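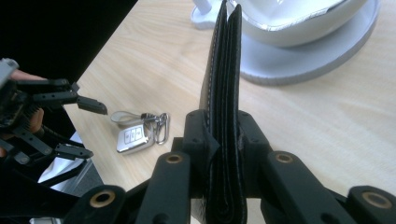
Fostville shop adds entryway stands and wallets for the last week of gift buying

Posted Dec 17, 2020

Rorent, the home goods shop in Fostville, has put a small range of items for the hallway table on sale ahead of the holidays. The range covers wallets, key trays and stands meant to keep pocket items together near the front door.

The wallets are black leather bifolds with light stitching along the outer border. They come from Thongsuk, a leather workshop that has supplied the shop since July. Rorent ordered 96 of them for the season and says it does not expect to get more before the new year. Each one sells for $18 and comes in a plain box. Initials can be stamped on the inside for an extra $3, but stamping orders placed this week may not be ready until after the holidays.

The shop said most people who ask for something for the hallway have the same complaint. The wallet ends up in a coat, the car key ends up in the kitchen, and both get looked for in the morning. Its advice is to pick one surface and keep mail and shopping bags off it.

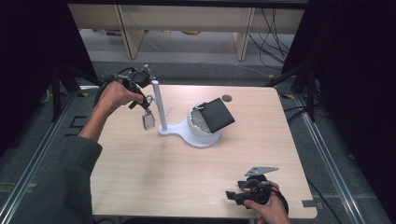 A stand with a bowl on the base takes up little room on a table and leaves space for a phone or a pair of gloves next to it. White was chosen because it is easy to see against a wood top, the shop said. The bowl is meant for flat or small things that would otherwise slide around. Rorent suggests wiping it out with a damp cloth now and then, as sand and grit from pockets can scratch a key fob.

People who want to make room for a wallet in a bowl or tray should empty it first, the shop added. Old receipts and expired cards make a bifold too thick to close flat, and the leather keeps that shape after a while. A new wallet should be loaded with a few cards at a time and left closed overnight.

The range is on the shelves by the register at the Fostville shop. Orders can also be placed by phone and picked up at the side door. Shoppers are asked to wear a mask inside and to keep their distance in line.

Unopened items can be returned with a receipt through the end of January. Stamped wallets cannot be returned. A Skuron gift card can be used on everything in the range except the stamping.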